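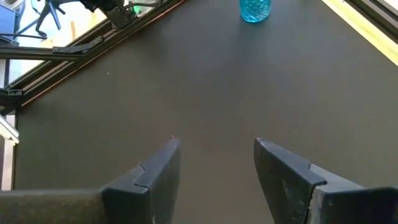
Cumameck Faux Stems and Crackle Bottle

I've sold a lot of vases over the years and I still get silly about this one! It's a see-through turquoise with a bumpy, crackled skin, and it loves a dark tabletop (mine sits on charcoal gray and I never move it).

The stems are sold singly or in bunches: red tulips, a pale pink tulip with two blooms, red carnation types, and a couple of whites, one of them ruffly. Mix them however you like. I go for 4 in a bottle, tops.
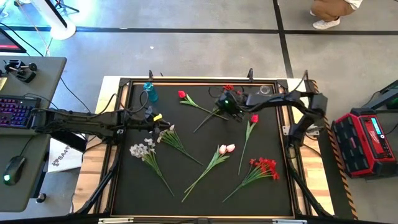

Photo: Nana Sulemana / Mernard

Bend the stems gently before you arrange them, and dust with a soft dry brush. We made 300 bottles in this color and the next batch lands in September. Stems ship flat, so give the petals a little fluff when you open the box.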